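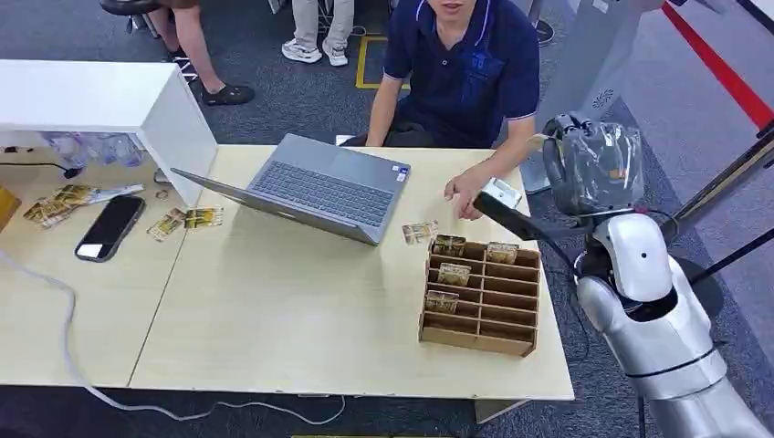
Sorting Cards in a Divided Box

Kaltberg Children's Library, Learning Pages
For readers in grades 3 to 5
Last reviewed 2026-08-01

Many people keep cards. Some keep game cards, some keep postcards, and some keep small cards with facts about birds or planets printed on them. A few cards can stay in a pocket. A larger number is harder to look after. Cards slide under furniture, corners bend, and the one card a person needs is usually at the bottom of the pile.

A divided box is one answer to this problem. It is a box or tray with thin walls inside it. The walls make small spaces called compartments. This page explains how a divided box works, how to choose a rule for sorting, and how to make a box at home.

What is a compartment?

A compartment is a separate space inside a larger space. An egg carton has compartments. So does a lunch tray, and so does the drawer where forks and spoons are kept. The walls between compartments are called dividers.

Dividers do two jobs. They keep things from mixing, and they hold things up. A card placed on a flat table will lie down. The same card placed in a narrow compartment can lean against a divider and stay upright. An upright card takes up much less room, and a person can take hold of its top edge without moving any other card.

Rows and columns

When the compartments are all the same size and are lined up neatly, they form a grid. A grid has rows and columns. A row goes across, from left to right. A column goes from front to back, or from top to bottom if the grid is drawn on paper.

To find the number of compartments in a grid, multiply the number of columns by the number of rows. A grid with three columns and five rows has 15 compartments. A grid with four columns and four rows has 16. The two boxes hold nearly the same number of things, yet one is long and narrow and the other is square. The shape to choose depends on the shelf or table where the box will stand.

Very large grids are possible. A grid with 11 columns and 11 rows has 121 compartments. A box of this kind would suit a collection of beads or buttons. For cards it would be rather wide, and the middle compartments would be hard to reach.

Giving each compartment an address

Every compartment in a grid can have an address. The usual method is to use a letter for the column and a number for the row. Columns are marked A, B, C, starting at the left. Rows are marked 1, 2, 3, starting at the front.

In a box with three columns and five rows, the compartment at the front left is A1. The one at the back left is A5, and the one at the back right is C5. The compartment in the exact center is B3.

Addresses are helpful when two people share a box. One person may say, "The owl card is in B2," and the other can find it at once. The same idea is used on street maps and on the seats in a theater.

Choosing a rule

Before any card goes into the box, the sorter should choose a rule. A rule is a decision about what belongs together. There are many good rules, and the same set of cards can be sorted in different ways.

By color. All the cards with blue backs go in one row and all the cards with red backs go in another. This rule is quick to follow, but it can be difficult when a card has several colors.

By number. Cards with numbers on them can be placed in counting order. Begin at A1, continue across to C1, and then go back to A2. It becomes easy to see which number is missing, since its compartment will be empty.

By letter. Cards with names on them can be placed in alphabetical order. Some letters, such as S, begin a great many words. Others, such as X, begin very few. A sorter who gives each letter the same amount of room will have some crowded compartments and some empty ones. It is acceptable to let two or three quiet letters share.

By use. The cards that are needed most often go in the front row. The cards that are seldom needed go at the back.

A sorter may also use two rules together. For example, the column can show the type of animal and the row can show where it lives. Column A might be for birds, column B for fish, and column C for mammals. Row 1 might be for the sea and row 2 for the forest. A card about a seal would then go in C1. What would go in B2? Fish do live in forest streams and ponds, so the compartment need not stay empty.

What to do with cards that do not fit the rule

Nearly every collection has a few cards that do not fit. A card may belong to two groups, or to none. Careful sorters do not force these cards into the wrong place. They set aside one compartment and label it "To decide." At the end of the sorting, they look at the cards in that compartment again. If there are only one or two, they can stay where they are. If there are many, the rule may need to be changed.

Setting up a place to sort

Sorting is easier on a table than on a floor or a bed. The table should be dry and well lit. Food and drinks should be kept on a different surface, as one spilled cup can spoil a whole set.

Place the divided box near the edge of the table where it is easy to reach. Keep the unsorted cards in one pile on one side of it. Leave a clear space between the pile and the box, large enough for a single card to lie flat. This space is for the card being looked at. Pick up one card from the pile, read it, decide on its compartment, and stand it in place. Then take the next.

Some sorters like to keep a list as they work. The list can be written in a notebook or typed on a computer. Each line should give the name of the card and its address in the box.

Handling cards with care

Wash and dry hands before touching printed cards. Hold each card by its edges. Shiny cards and cards with metallic ink show fingerprints more clearly than plain ones do.

Do not push a card down into a compartment that is already full. The bottom corners will bend, and a bent corner cannot be made quite flat again. Rubber bands should not be used. They press into the edges, and old ones may become sticky.

Make a divided box

A box with three columns and five rows can be made from cardboard. An adult should help with the cutting.

You will need:
One small, shallow cardboard box without a lid
Two sheets of stiff cardboard
A ruler
A pencil
Scissors

1. Measure the inside of the box. Write down its length, its width, and its height.

2. Cut two long strips. Each should be as long as the inside of the box and as tall as its sides. These will separate the three columns.

3. Cut four short strips. Each should be as long as the inside of the box is wide, and as tall as its sides. These will separate the five rows.

4. On each long strip, mark four lines with equal spaces between them and at both ends. Cut a slot along each line from the top edge down to the middle of the strip.

5. On each short strip, mark two lines in the same way. Cut a slot along each line from the bottom edge up to the middle.

6. Stand the long strips in the box. Lower the short strips onto them so that the slots fit into one another.

7. Write the letters along the front of the box and the numbers along one side.

The strips hold each other in place, so no glue is needed. If they are loose, the slots are too wide. If they will not go down all the way, the slots are too short, and each one should be cut a little deeper.

Check the size of your cards before you begin. A compartment should be slightly wider than the card that will stand in it, and the card should rise above the dividers so that its top can be seen.

When a collection grows

A small divided box is suitable for a small collection. If a person has 300 cards, and a box has 15 compartments, each compartment would have to hold 20 cards. Those compartments would need to be deep enough from front to back for a thick bundle. A collection of 3000 cards would need 200 in every compartment, and a box made for single cards could not be used.

Larger collections are often kept in long drawers. The cards stand one behind another in a single line, and taller cards with labels, called guide cards, show where each group begins. Libraries kept their catalogs in this way for many years, with one card for each book -- and sometimes several, so that a reader could search by the author, the title, or the subject.

Words to know

Catalog: a list of the things in a collection, arranged so that each can be found.
Column: a line of compartments from front to back.
Compartment: a separate space inside a larger one.
Divider: a thin wall between two compartments.
Grid: a pattern of rows and columns.
Guide card: a tall card that marks the start of a group.
Row: a line of compartments from side to side.

Visiting the library

The Bunting Room on the lower floor has divided trays and card sets for children to use at the tables. The Monberg branch has the same trays in its reading corner. Please ask at the desk for a set, and return every card to its compartment before you leave. Card sets may not be borrowed in December, when they are checked for missing pieces.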